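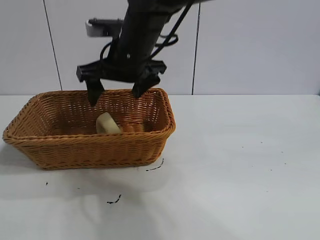 *Mimoza Radonjić*

Hi Sorin,

October update on the copper price tracker, as promised. We've now got daily settlement prices loaded for 382 contracts, up from 123 when I last wrote, and the Falberg feed has finally stopped dropping the afternoon close (hooray!). Edin rewrote the currency conversion so the Australian dollar figures use the same 4 pm rate throughout. It shifted a few of the zinc numbers too, so please bin the old spreadsheet.

The volatility note is running behind. I'd hoped to send you a draft by now, but seven of the nickel series had gaps in them and Eleni's been patching those by hand, poor thing. She's through the worst of it. I've kept the 60-day window we agreed on, though I'm still tempted by something shorter for tin – it jumps around so much!

Money's fine. We haven't touched the travel line, and I'd like to move it over to the Bruken data licence, which comes up for renewal soon. Could you let me know if you're happy with that? Borislav needs a yes in writing before he'll sign the order.

Mimoza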